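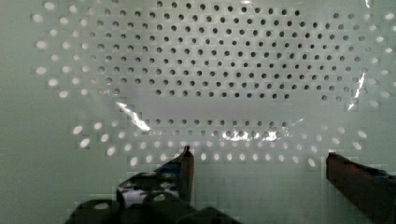

Interval notes, week 5
14/10/2020

The session at Drultonside was 200 m repeats on grass, with a standing recovery of 43 seconds. I play right back for Anen reserves, so the distance is close to the longest run I make in a match, out and back with a turn.

Costel Kolev set the recovery. He wanted it short enough that the heart rate stays up between efforts. Mine did, until the last 3, when I slowed and the reading dropped with me. I had gone off too fast, as in week four.

Two changes for next time. I will run the first rep to the watch and ignore whoever is beside me. I will also move the warm-up closer to the start, as we stood about for roughly ten minutes while the cones were put out.

Boots: I wore the old pair with moulded studs. Grip was fine on the straight and poor on the turn by the far goal, where the grass is thin.

Cloletti away is next, then Lo Presti at home in November. I expect to be on the bench for the first of those. The hamstring is a little tight on the left side and I am leaving it alone until training.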